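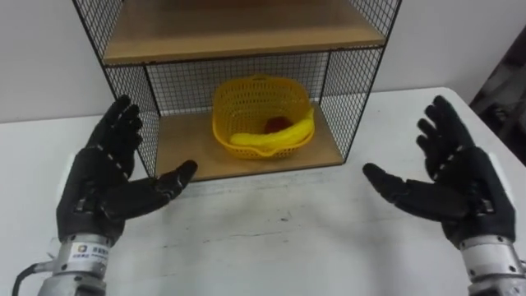
Nesma El Idrissi writes that the madder wants soaking two nights, one is a waste of good root, and if we get the pot hot before the colour has come out we deserve the brown we get. Copied in here so I can't pretend I didn't read it. She also wants to know why the October skeins were never labelled properly. No answer to that.

Wednesday, January 27, 2021

Madder, second go. Wool this time is the Vikbridge fleece yarn, two ply, scoured last week, one lot of 215 g dry weight. Weighed twice as the little scale was drifting again. Needs a new battery or a new scale.

Root is the chopped stuff from Soomro. 353 g left in the sack, using the lot. That is a lot more root than wool but it's old and smells of not much, and I would sooner have strong colour and keep the exhaust baths than be mean and end up with salmon again. Jawad said grind it. Did not grind it. Coffee grinder is still full of walnut.

Mordant done Monday. Alum at the usual, cream of tartar at 6 percent of the weight of wool. Took an hour to bring up, an hour at a bare simmer, left in the pot overnight with the lid on. Squeezed out in the morning, wrapped in a wet towel, in a bag in the cool cupboard. Had a look today and it feels fine, bit tacky. Not as sticky as when we overdid the alum on the hats.

Root rinsed first in cold water to get rid of the yellows. Kept the rinse. First rinse a dirty mustard, second more orange, stopped there. Soaked it in the enamel pot, tap water. Our water is hard so no chalk added. Jawad wants chalk anyway, see below.

So: one night's soak, then I read Nesma's message. Put the lid back on and left it another night. She can have that one.

Bath
In at half nine. Bath was the colour of strong tea with a red edge, which looked promising. Root left in the pot, tied in the old net curtain – must sew a proper bag, bits got out of the corner and I was picking them off the yarn all afternoon.

Slow heat. Very slow. Small ring on lowest and it still wanted to run away with me. Thermometer clipped to the side, kept it under seventy. Went up a bit past that when the phone rang and I took it off the ring altogether till it settled. Don't think it was long enough to matter but writing it down in case the colour comes out dull and we are all standing there wondering.

Turned the skeins every ten mins or so with the stick for the first hour, then got lazy.

At one hour: orange. Bright, a bit carroty.
Two hours: brick, definately redder.
Lunch.
After lunch: proper red on the outside of the skeins, paler where the ties are. Ties too tight!! Same mistake as October. Figure of eight, LOOSE, and leave a tail. I loosened two with wet gloves and it was horrible, the third I left. There will be a white band in it. Will call it a design.

Heat off mid afternoon. Leaving everything in the pot to cool overnight, not rinsing till tomorrow.

Jawad's chalk
Jawad Gilani came by wanting to split the lot and put chalk in half. Too late by then, wool was already in. Compromise: pulled off a short length of the mordanted leftover yarn and did two jars on the side. Big preserving jars, 1000 ml each, filled from the main pot before the wool went in (I had saved some out, for once). Jar A plain. Jar B a pinch of chalk, Jawad's pinch, not mine, he has big fingers. Both jars stood in a water bath in the jam pan at the same heat as the pot.

B went darker in the jar straight away, more of a wine colour. Yarn out of B is a bit bluer than A when you hold them together at the window. Under the strip light I can't tell them apart. Jawad says he can. He also says he could tell on the walnut ones and he got those the wrong way round.

Would want to see them dry before saying anything. Dry and washed. Madder always looks marvellous in the pot.

Should also try the chalk in soft water some time. Rain butt is frozen at the top so not this week.

Rinse water
The yellow rinse I kept: dropped a bit of unmordanted in there cold and left it. Pale apricot after three hours. Might be nice for the weft on the cushion. Might wash straight out. Put a mordanted bit in with it before I left to compare. Labelled with a knot this time, one knot = mordant, no knot = none.

Labels generally
From now on Tyvek strip, pencil or the laundry pen, tied on BEFORE it goes in the pot. Lot, mordant, dyestuff, date. The masking tape ones come off in the wash and then we have a heap of anonymous beige, see October, see Nesma's email. I have cut a pile of strips and put them in the tin with the rubber bands. Please don't use them for anything else.

Loom
Not much. The Skulley has its new tie-up cords on and treadles sit level for the first time since we got it. Right hand lamm still catches, only on the way up. Candle wax helped for a few picks and then didn't. I think the hole is worn oval. Jawad to look, he has the drill bits.

Warp for the cushion is chained and hanging on the door. Don't take it down to use the hook. Not dressing the loom till I know what red I've got – if it is brick then the grey warp stays, if it goes to a real red I'd rather have the dark brown one and keep the grey for the scarves. Sett for either the same as the last cushion, that was about right, perhaps a hair too firm at the selvedge but that's me beating when cross.

Shopping
Soomro for more root, ask what year it was dug this time and whether they do it ground. Sack is empty now, only dust.
Prukeria still haven't sent the tartaric order or answered. Ring them, don't email. Nearly out of the cream of tartar, enough for one more lot and that's all.
Scale battery.
Gloves, medium. The large ones fill up with water.
Net or muslin for root bag.
pH strips? The ones in the drawer have all gone the same green.

Tomorrow
Rinse, cold first then luke warm, don't shock it. Wool soap in the second rinse only. Hang in the back, not over the radiator.
Keep the bath AND the root. There's loads left in it by the look of the water. Second lot of wool straight in if I can get it mordanted, the thin singles would do. Third bath for the pinks if it gets that far.
Dip a bit of yarn A in the iron afterwards, only a second or two. Old jar of nails and vinegar is on the sill, lid is rusted, use the cloth.
Cut a length off each for the book, wind round card, and leave half the card under a strip of foil in the south window to see what the light does. Foil ought to stay on till spring at least. Last one got borrowed for a sandwich.

Later – went back in for my coat and lifted the lid. Darker again. Smells of wet hay and something like beetroot. Pushed the one floaty skein back under with a saucer on top, so mind the saucer when you lift it out.

Reply to Nesma re October skeins. Still to do.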